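The Town That Weighs Its Rubbish

When I moved from Hemau to Nendbridge, I brought with me two suitcases and a firm belief that I knew how to throw things away. In the place where I grew up, every child learns this before school. Glass goes here, paper goes there, and the neighbour will tell you if you did it wrong. So I was a little proud, and I think I was also a little unpleasant about it at dinners.

Then I received a letter from the council. From June, it said, each household in the Eynon side of the town would pay for its general rubbish by weight. The lorry would lift the bin, a scale would read it, and the number would go to an account with our address on it. The first 200 kilograms in a year were included in the ordinary tax. After that we would pay for each kilogram.

My neighbours were angry, and they were angry in a very polite way, so that I needed some weeks to notice it. In the bakery a woman told me that she would start to put her rubbish in the bin of her sister. A man in the queue said he would burn his. I did not know if this was a joke. It is still the hardest thing for me in this language, to know when a man in a queue is joking.

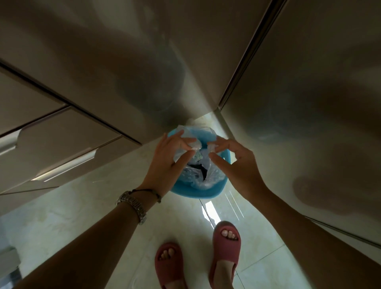

Weight changes how you think about a thing. Before, I thought of rubbish as something with a size: the bin was full, or it was not full. A big box of packing foam looked terrible to me and a wet tea bag looked like nothing. On the scale it is the opposite. Foam costs you almost nothing and the tea bags, the potato skins, the half of a melon which you forgot behind the milk, these are what you pay for. Even the small bin indoors became interesting. With a clear liner in it, the kind which lets you see the crumpled things through the plastic while you gather up the edges, you know at least a part of what you are sending away. With a black bag I never looked, and I believe that was the purpose of the black bag.

I bought a kitchen scale for the rubbish and kept a notebook for the first month. I am not proud of the notebook. It says, for example, "coffee, 200 grams, still wet", and on the next page the same again. My husband asked if we were going to dry the coffee on the radiator. We did it, for two weeks, and the flat smelled like a railway station in the morning. After this we took the food waste to the compost at Drorklow instead.

Drorklow is an old plant nursery at the end of the bus line, and it deserves a few words. It has long wooden boxes behind the glasshouses, and for 20 pounds a year you get a key to the gate and the right to bring your peelings. In winter the heaps steam. I had read about this but I had never stood next to it, and I stood there longer than was necessary, with my empty bucket, warming my hands. People talk there more than they do in the bakery. I learned that egg shells take years, that citrus is a matter of opinion, and that you should never bring bread.

Does the weighing work? I asked at the council office and was given a sheet with 200 households on it, the ones from the first trial streets. Most had become lighter. Some had become much lighter, and the officer looked out of the window when I asked where their rubbish was going now. There is a lay-by on the Eynon road which was always clean when I arrived in this town - it is not clean any more. I think one must say this together with the good results, and the sheet did not say it.

The complaint I take most seriously comes from families with babies. Nappies are heavy, and you cannot compost them or dry them on the radiator. The council has promised an extra allowance for children under three, but you have to apply on paper, at the office, in the hours when parents are mostly at work. I have seen the form. It is four pages long and it asks for the weight of the bin.

Our own account stood well under the limit when I looked at it last. My mother telephoned from Hemau and I told her the number, and she wanted to know if this was with or without the glass.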